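Sim kitchen for the shed arm – mug grasp keeps slipping
Home Builds > Arms and Grippers

bonarach_shed
Wed 14 October
I've been building a simulated kitchen before I let the real arm near the bench in the shed. The Franka is on loan from our shared workshop in Hetley until the end of the month, so I want the grasping sorted in software first. It sits on a brown pedestal next to a marble island, with a mug, frying pan, knife and spray bottle on top.

The mug is the problem. I get a decent grip in 11 runs out of 30. Fingers at the rim, gripper pointing straight down:
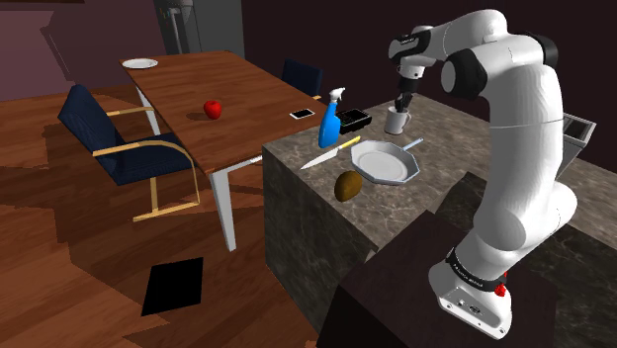

tang_ratio
Check your friction values before you touch the grasp pose. The defaults in most scene files are far too slippery for ceramic. I lost most of August to that.

bonarach_shed
Friction was the first thing I changed. It went from 6 good runs to 11, so it helped, but it isn't the whole story.

Omari
I'd go for the handle. A rim grasp is fine until the mug has something in it, then it swings.

tang_ratio
Disagree. With a handle grasp you have to know which way the mug is facing every time. The rim is the same all the way around.

Omari
Only if your approach is centred. If he's off by a finger width he's pushing the mug across the counter. Bonarach, are you moving the objects between runs or is it one layout?

bonarach_shed
Moving them. Each layout gets a new spot for everything, and the mug handle can end up facing any direction. Another one from the same kitchen, with the fingers open beside the mug and a bit over it. There's a phone on the counter in this layout, and the black rectangular thing is right by the mug, so there isn't much room to come in low.
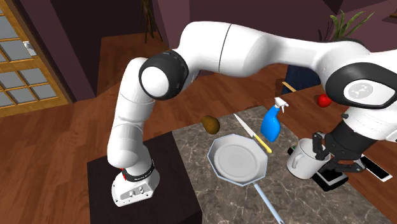 Mug layout, handle toward the spray bottle, gripper open

hetley_hobbyist
Have you looked at the collision shape on the mug? If it's a solid hull, the inside finger has nowhere to go and the physics will spit it out.

bonarach_shed
Just checked – it's a solid hull. I'll split it into wall pieces tonight and run 500 overnight.

tang_ratio
Leave the friction where it is while you do that, or you won't know which change did it.

Omari
Still think you should try the handle, but fix the hull first. Post the numbers either way.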